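**Vomier suspends box-handling work after pad failures**

Vomier has suspended part of its gripper program at the Emska site following a series of faults in the foam padding on its hand-held grippers. The decision took effect in July and applies to all tasks involving hinged plastic boxes.

According to the company's notice, fragments of foam separated from the finger pads during opening and closing trials. Of 1093 trials reviewed, 452 were set aside for a second check. No injuries were reported. Operators have been told to keep their fingers clear of the hinge side of the box and to stop work if a pad shows torn or lifted material.

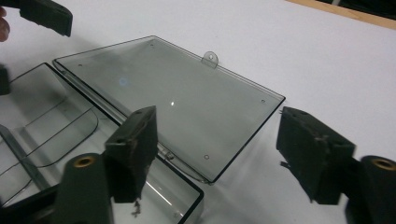 Piret Laur said the pads should have been replaced well before the notice was issued, and that wear had been raised at two shift meetings in the spring. She asked that inspection results be posted at each table.

Vomier confirmed that pads will now be inspected every 10 trials and changed at the first sign of tearing. Replacement pads have been ordered from Cantero. Nathalie Vanhove is leading the review, and her report will be sent to site managers when the second check is complete. Work on other items continues under the existing procedure.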